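What Happens to Bread Prices When Flour Goes Up?
Final report, Intro to Consumer Economics, May 2025

I picked bread because I eat way too much of it, and because Lemer, the bakery by my bus stop, raised its prices twice in one school year. I wanted to know if flour was the real reason. So I asked 30 shoppers what they pay, and I looked at receipts from two bakeries, Lemer and Darance, going back to October.

My first guess was that bakeries just copy each other. I spent a whole afternoon arguing about this with my project partner.

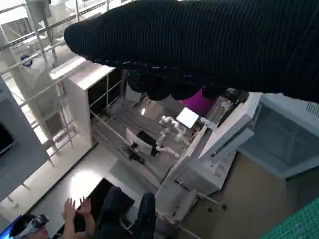
Deepika Kulkarni thought I had it backward and that rent matters more than flour, so any report that leaves out rent is only telling half the story. She had a point! I went back and added a rent question to my bakery interviews – both owners answered it, which surprised me.

Flour turned out to be a pretty small slice of what a loaf costs. Wages came first at both shops, then rent, then ingredients. Darance sold 3049 loaves in the months I looked at and Lemer sold 2974, so they're close enough in size to compare fairly.

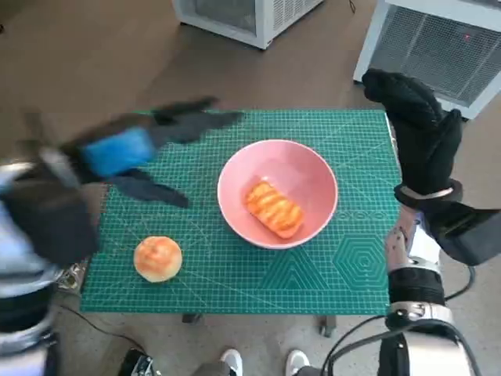 Shoppers mostly don't remember what they paid last time. I asked everyone to name the price of their usual item, and only 7 got it right. Small stuff was the worst. A plain round bun like the one on the green mat, next to the pink bowl, is something people grab without looking at the tag, and the owners know it. Both told me they raise the small items first. 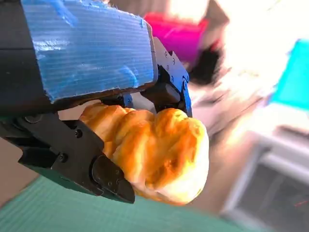 If I did this again I'd ask more people and I'd go at different hours, because the morning crowd is mostly regulars. I'd also fix my price chart, where I gave Lemer a bright blue very close to the one on that ridged block and then used nearly the same blue for Darance (my teacher, Ms. Sebastian, could not tell them apart). The numbers behind it are fine, and the full table is on the last page.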